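Bokard Moves Four Housekeeping Routines to Marty Service Robot at Stosville Residences

STOSVILLE, December - Bokard, which operates serviced apartments in Stosville and Stulside, has assigned 4 housekeeping routines to its Marty mobile service robot following a 90-day trial. The routines are linen transport, corridor floor cleaning, trash collection from landing stations and overnight restocking of supply carts.

During the trial Marty completed 1,421 runs across 112 apartments. Runs are scheduled between 10 p.m. and 6 a.m. and are logged by floor. A run that stops before completion is passed to the night desk, which can restart it, reroute it or assign it to a person.

Housekeeping positions at the Stosville site are unchanged. Shift content is not. Attendants no longer push linen carts between floors, and the first part of the morning shift, previously used for stocking, is now spent in the apartments. Each attendant has completed a course covering route planning, fault codes and manual release of the drive wheels. Attendants who pass the final check are paid at the technician rate for hours spent supervising the robot.

"The carts were the heaviest part of the job and the part people asked us to take away," said Xiomara Pettigrew, operations manager at Bokard. "We kept the room work with the attendants. It varies too much from one apartment to the next."

Surface cleaning, bottle handling and final inspection remain manual tasks. Bokard is recording these tasks from the worker's point of view to determine which steps, if any, could be prepared by machine in a later phase.
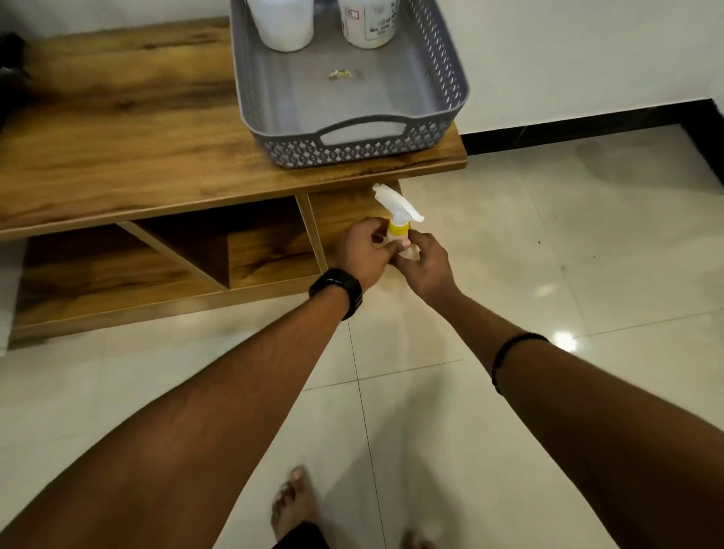 Gaëtan Delorme welcomed the end of cart duty but said the morning schedule still assumes that every overnight run finishes, and that attendants lose time when one does not. He asked for fault reports to reach the floor before the shift starts - at present they go to the night desk only.

Bokard will add a shift-start report to the attendants' handheld units before Marty enters service in Stulside. The Stulside site will use the same 4 routines, with routes adapted to its narrower landings.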